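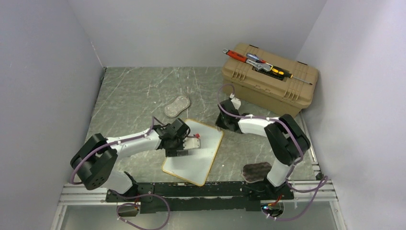
Llorente wrote:
> Wiping a board is a demo, and a chore is the whole sink on Saturday with the radio on. Call me when one of these arms picks its own sponge.

Fair, but I'm more cheerful than you are! Picking the sponge is the part we're working on at Ciststead right now, and I love it. Same sponge each time, 40 tries, 40 good grabs. Mix the shapes and we drop to 15 misses in 108. For a shop bench I'd take that today (for my good plates, no).
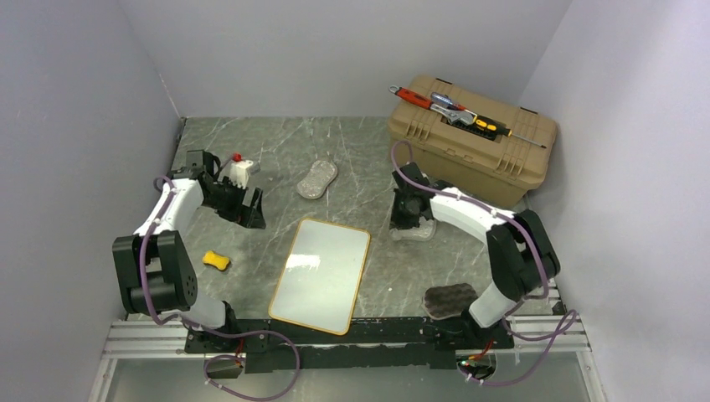

Four sponges and the board, two-arm bench.

What still beats us is knowing when to stop. Is that a stain, or is it a chip that will never wipe off? I'd scrub at a scratch too, on a bad morning.

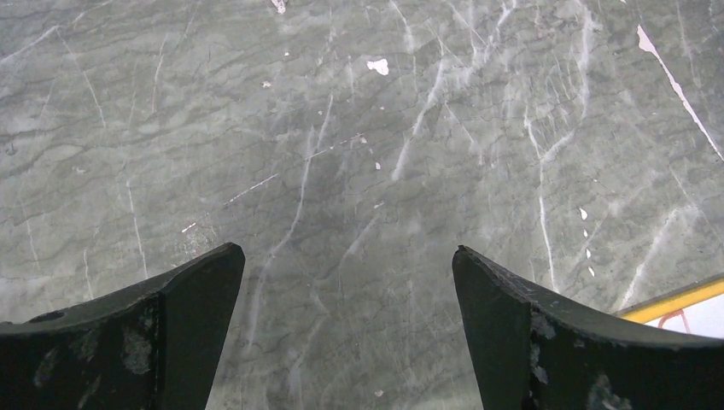

Photo: Tevimano bench, wrist camera

Tabletops like ours are full of marks that no sponge will shift. Anyone tried pressing harder and comparing before and after? Send me your numbers, even the ugly ones.

Last updated: July

Related threads
Vonham gripper pads, wear
Folding towels, again
Who sorts the screws?

This archive uses cookies to remember your thread view. OK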